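The picking cell, four months in

Jul 23, 2021

I said I would write something once the robot had been in long enough for the novelty to go. It has, so these are my notes from the returns side of the warehouse at Rirell, where I have worked for 14 years, the last few as a shift lead.

Returns is the untidy end of the business. Things come back from shops without their boxes, mixed together, and someone has to pick each one out of a bin, find out what it is and send it the right way. We handled 400 items on a normal shift with three people at the benches. It is not hard work, but you bend and twist all day and your shoulder knows it by the evening.

Management told us in a short meeting that an arm was coming and that Odholm would be setting it up. There was no talk of job losses. There was no promise either, and people noticed that. Two of the agency staff left before it arrived. I don't blame them.

The first weeks were slow. The arm would go for an item, miss, back off and try again, and we stood by with nothing to do except clear it when it stopped. Sandrine Hoarau kept a paper list of everything it dropped, partly out of spite I think, and the list ended up being the most useful thing anyone gave the engineers. She now spends half her week choosing what goes in the test bins and writing up the results. Her pay went up in the end -- it took three meetings.

What it likes is anything solid with a shape it can get hold of. What it doesn't like is clear plastic, soft packaging and anything lying tight against the wall of the bin. We have learned to mix the test bins on purpose, so an awkward item goes in with the easy ones.
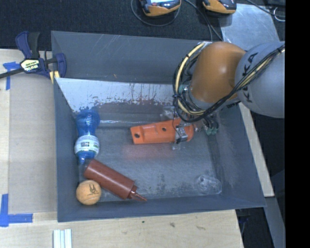
The bending has gone, mostly, and I would not want it back. But the job is quieter now. With three of you at a bench you talk. With one person minding a cell and another on the scanner at the far end, you don't, and the newer people have told me they find the shifts long. We have started swapping places every two hours, which helps a bit.

The other change is who gets asked. Before, if a bin was full of odd stuff, you asked whoever had been there longest. Now you wait for Odholm to ring back. I have asked for two of us to go on the proper training course and have been told there may be places in September.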